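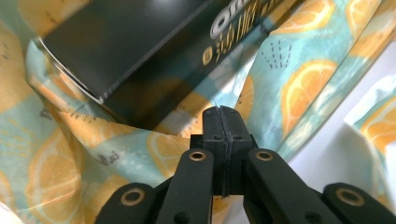
Gullside Classroom Phrases

A small set of recorded and transcribed classroom talk in five languages, made for teachers who want listening material at beginner level. The recordings were made in language lessons and after-school clubs in Gullside. This page covers what is in the set, how it was put together and what you may do with it.

Contents

audio/ holds the recordings, one folder per language.
text/ holds the transcripts, plain text, UTF-8, same file names as the audio.
gloss/ holds English translations, line by line with the transcripts.
topics.csv lists which topic each file belongs to.

The languages are Spanish, Turkish, Polish, Portuguese and Arabic. There are 31 topics, such as asking to borrow something, saying you don't understand, telling the time and talking about the weekend. Not every topic is covered in every language. Arabic has the most gaps, and topics.csv leaves the cell blank where a recording is missing.

How it was made

Speakers were adults, either teachers or parents who use the language at home. Each one got a topic card with a situation on it and no script. They talked it through in pairs, with up to 16 turns per recording. We asked them to speak at a normal speed and left false starts in. Names of children and schools were bleeped in the audio and replaced with [name] or [school] in the transcripts.

Transcripts were typed in Verix and checked by a second speaker of the same language. Where the two disagreed about a word, the line is marked with a question mark in the gloss file.
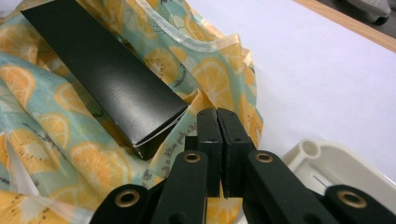

Spelling follows the standard written form of each language, even when the speaker used a regional pronunciation. The Portuguese speakers are from both Portugal and Brazil, and topics.csv has a column for this. We did not mark accent for the other languages.

Known problems

The Turkish files from the Toprak club were recorded in a hall and have an echo. They are fine for classroom speakers but hard to follow on headphones.
Two Polish transcripts stop before the audio does.
Line breaks in the gloss folder are wrong if you open the files in older versions of Mudden. Any other text editor is fine.

Changes in version 2

Added Arabic. Fixed the file names that had spaces in them. Removed one Spanish recording at the speaker's request. If you downloaded the set before July, please delete your old copy and use this one.

Use

Free for teaching and for non-commercial research. You may cut the recordings into shorter clips and print the transcripts. Please don't use the voices to build synthetic speech, as the speakers did not agree to that.

Contact

Corrections go to Valeriano Esteban through the issues page. Include the file name and the line number. He goes through them on Friday afternoons.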